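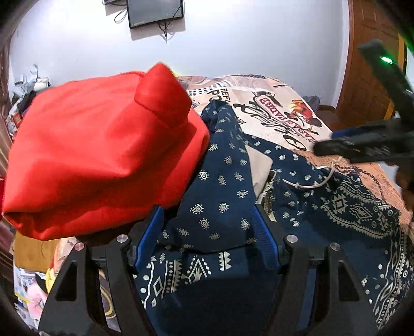 07/10/2025. Print bleed and storage trial, second go. I am still not convinced that the Pluva folding method does anything a careful person couldn't manage without it, and the notes from January don't help much, as whoever wrote them up left out how long each piece sat and what it was sitting on. So I started again with mixed soft goods on the bed. The navy piece with the cream paisley is the awkward one: crumpled up, with a beige panel showing through a fold and a metal zip beside it, it gives you no obvious edge to start from. The method sheet says "find the long border first". Fine, but the bolder border of triangles and zigzags has its own ideas about what counts as long once the cloth is bunched.

Method as tried: lay out, smooth by hand, zip closed, fold in thirds, fold in half, 15 minutes under the flat board. No iron. The sheet says you don't need one. I have my doubts.

Results so far, for what they're worth. Plain cotton came out well, but plain cotton always does. Anything with a zip came out with a ridge along the zip line, worse on the side facing the board. I tried turning the zip inwards and got the same ridge somewhere else. Prornine's leaflet claims "no lasting crease in 2,000 folds". I would like to know what they folded and whether it had a zip in it.

Colour transfer: the reason we're doing this at all. Red next to navy next to a pale printed sheet is a fair test if the dyes are going to misbehave. Wiped each with the damp white square, 37 strokes as per the card (why 37?). Faint grey off the navy, could be dye, could be dust. Red gave nothing I'd swear to. I am not writing "colourfast" against either until it has been done again with a clean square and in daylight. The ceiling lamp makes everything look cream.

Bunnag cord clips: no use. They slide off thin cord and grip the cloth instead. Tied the cord in a loose bow and it stayed put.

Stock sheet has the navy as item 628, "cover, patterned". Whoever finds the time might say what it is a cover for. The Trarkum boxes are too shallow for it folded in thirds, so either the box or the fold has to change, and I know which one is cheaper.

To do: repeat the zip ones with a towel between layers. New white squares. Ask for the January timings again.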